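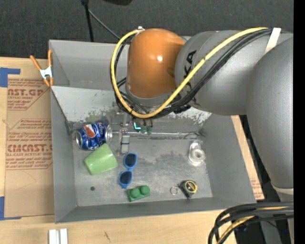 Open-topped grey bin on the bench, showing wear to the rear panel and floor.

Print this item | E-mail this item

Bin care: flaking panels, scuffed floors and when to take a bin off the bench

The open metal bins from the Tellura order have had steady use and several now show wear of the kind pictured. The rear sloping panel is the first surface to go. Its light grey finish chips along the edges, flakes lift from there, and darker greenish-grey patches are left where the surface has worn away. The floor becomes scuffed and mottled. Most of this is cosmetic, but loose flakes end up among small parts and have to be picked out by hand.

Inspection takes a few minutes per bin and should be done with the bin empty.

Run a gloved finger along the top and bottom edges of the rear panel. Any flake that moves is to be removed with a plastic scraper. Metal scrapers leave a bright line that catches the next part dragged across it, so please leave them in the drawer. Vacuum the floor and the corners, then wipe down with a damp cloth and dry at once. Household scouring powder is not to be used.

Dark spots on the floor should be checked individually. If a spot wipes off, record nothing. If it stays, press it lightly with the end of the scraper. A firm spot is a stain and can be left. A spot that crumbles or leaves a pit goes on the bin sheet with its position (left front, right rear and so on), and the bin is looked at again the following month.

Bare areas on the panel may be touched up with the Oshima grey, stock number 3151. Rub back to a sound edge with 300 grit, finish with 600, remove all dust and apply one thin coat. Two thick coats were tried on the older bins and came away in sheets. Leave the bin overnight before it is filled. The touch-up grey is slightly bluer than the original and the match will not be exact.

The sloping sides need little attention. Parts slide down them to the floor as intended, and the scuffing is heaviest at the foot of the slope. Do not wax the sides. Wax picks up grit and then transfers to the parts.

A bin comes off the bench when the panel edge is sharp, when a pit goes right through, or when the bin no longer sits flat on the table. To test for the last of these, press each corner in turn. The wooden tops mark easily, and a bin with a bent base should be lifted and never pushed. Replacement bins are on the lower rack in the Gullodico store, under order code 1561. The Irnari bins on the rack above are of a different depth and are not a substitute.

Bin sheets are kept in the folder by the store door. Write the bin number at the top, as three sheets from December came back without one and could not be matched to anything. Sheets completed by Sunday are included in the next round of touch-ups. Later ones wait for the round after.

Queries about paint stock, or a bin that does not fit any of the cases given here, should go to Lesego Shabalala at the store desk.

Gullodico Workshop Newsletter | Contact the store desk | Copyright Gullodico | Back to top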